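Snack Shelf Update

The bowl of peanuts on the second-floor counter at Brerkero is back, after a two-week absence that several of you took personally. We received 14 emails on the subject, which is more than we got when the heat went out.

They come from Palamarchuk, the farm stand out past Stino, and they are still roasted in the shell. Shiyu Xiong did ask about switching to shelled. The stand would have charged us more for doing the work, and she felt that people who have time to write 14 emails have time to open a peanut.

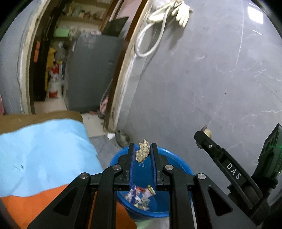
A peanut shell over the blue bucket.

Shells go in a bucket, please. The potted fig is a fig and has been through enough. The same goes for the tray under the coffee machine and, in one case we won't revisit, the printer.

If you have a nut allergy, the 3 p.m. break will be held in the upstairs room as well, with pretzels. The next order goes in at the start of August. Requests for cashews may be sent to Shiyu, who has seen the price of cashews.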